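Se buscan dos personas con paciencia para un robot casero

Taller compartido Mukum, proyecto Sanna

Sanna es un robot con dos brazos, dos manos y un concepto muy personal de la puntualidad. Lo estamos construyendo entre cuatro en el taller Mukum, por las tardes, y necesitamos refuerzos. Buscamos a dos personas que quieran sumarse hasta febrero. No hace falta ser ingeniero. Ya tenemos uno y discute bastante.

El trabajo consiste en enseñarle a manejar bolsas: acercarse a la cesta, agarrar el asa, levantar, dejar la bolsa en la marca de la mesa. Una persona lleva los mandos y la otra recoloca las cosas y apunta lo que ha pasado, con letra legible. A los veinte minutos se cambian los papeles. Llevamos 900 intentos apuntados en el cuaderno y queremos doblarlos. De la calidad de los primeros preferimos no hablar por escrito.

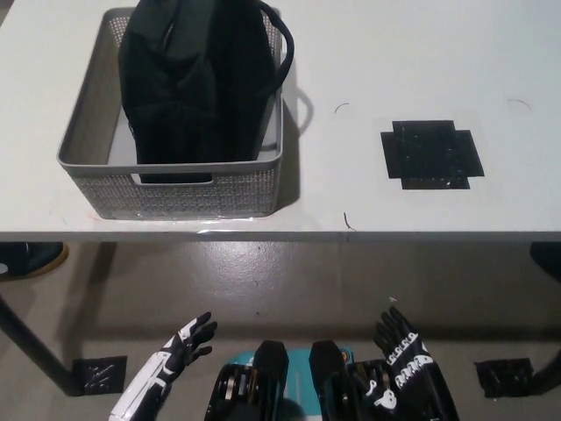 La mesa de pruebas desde el punto de vista de Sanna: la bolsa negra en su cesta y, a la derecha, la marca de cinta.

Qué pedimos

Dos tardes por semana, de cinco a nueve, y avisar si no se viene.
Pulso razonable y tolerancia al tedio. Lo segundo pesa más.
Saber soldar, o tener ganas de aprender en placas que ya dábamos por perdidas.
Quien sepa coser tiene media plaza ganada: los guantes de las manos se gastan por la punta de los dedos y lo de remendarlos con cianoacrilato no ha salido bien.
Pelo largo, recogido. La mesa ya tiene suficiente.

Qué ofrecemos

Llave del taller, también los domingos.
100 euros al mes por persona para gastos, que salen de la ayuda de Tredmont. La ayuda completa fue de 1075 euros y el resto ya es un reductor y un montón de rodamientos.
Uso libre del torno y de la impresora Noster, cuando la Noster quiere.
Café. Es malo y no vamos a fingir lo contrario.

Cómo apuntarse

Deja una nota en el buzón del taller a nombre de Jaanus Pärn antes del 31 de julio de 2018. Cuenta en pocas líneas qué has construido, qué has roto y qué tardes tienes libres. El currículum se puede adjuntar, pero Jaanus lee primero la parte de lo roto.

A quien encaje le propondremos una tarde de prueba con los mandos. Calzado cerrado, por favor, y nada de mangas anchas cerca de los engranajes de los hombros.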